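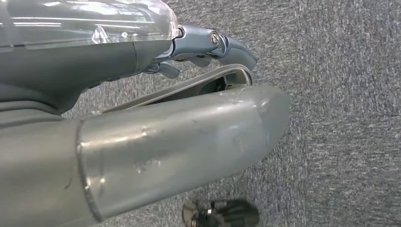 Gray carpet, Stamley building, ground floor.

Stamley Facilities Office
Carpet care at Stamley this November: a short thread for all staff, tenants and visitors. Please read through to the end if your room is on the ground floor. (1/9)

Stamley Facilities Office
The carpeted rooms on the ground floor will be deep cleaned over two evenings. Work starts at 6 p.m. and ends by 11 p.m. The corridor and the two rooms nearest the main entrance will be cleaned on the first evening, and all other rooms on the second. (2/9)

Stamley Facilities Office
The contractor is Farnelel, who also cleaned the upper floor in the spring. Their crew will sign in at reception and will carry building passes. Tenants do not need to be present. (3/9)

Stamley Facilities Office
Before 5 p.m. on your evening, please lift the following from the floor: bags, boxes, extension cords, shoes, floor mats and anything stored under desks. Chairs may be placed on tables. Desks, cabinets and other heavy furniture will stay where they are and will be cleaned around. (4/9)

Stamley Facilities Office
Known stains should be reported in advance. Send the room number and, if you know it, what was spilled. Coffee and printer ink are treated with different products, and the crew would prefer to bring the right one. Please do not apply store-bought stain remover in the meantime – it left a pale ring in Room 134 last year that has not come out. (5/9)

Stamley Facilities Office
The carpet is laid in tiles. Where a tile is worn through or lifting at the corner, it will be replaced from stock. We hold 15 spare tiles in gray. They are newer than the floor and may look slightly darker for some months. (6/9)

Stamley Facilities Office
Rooms will reopen at 9 a.m. the following day. If the carpet still feels damp, keep the door open and leave items off the floor until noon. Fans are available from the Facilities desk and should be returned the same day. (7/9)

Stamley Facilities Office
Tenants of the Arrieta wing are not included in this round. Their floors are vinyl and are covered by a separate contract. Questions about that wing should go to Kenna Carnegie. (8/9)

Stamley Facilities Office
For all other questions, including stain reports and requests for a different evening, please contact Fathima Wanigasekara at the Facilities desk, 8:30 a.m. to 4 p.m. A printed copy of this notice is posted beside the ground floor elevator. (9/9)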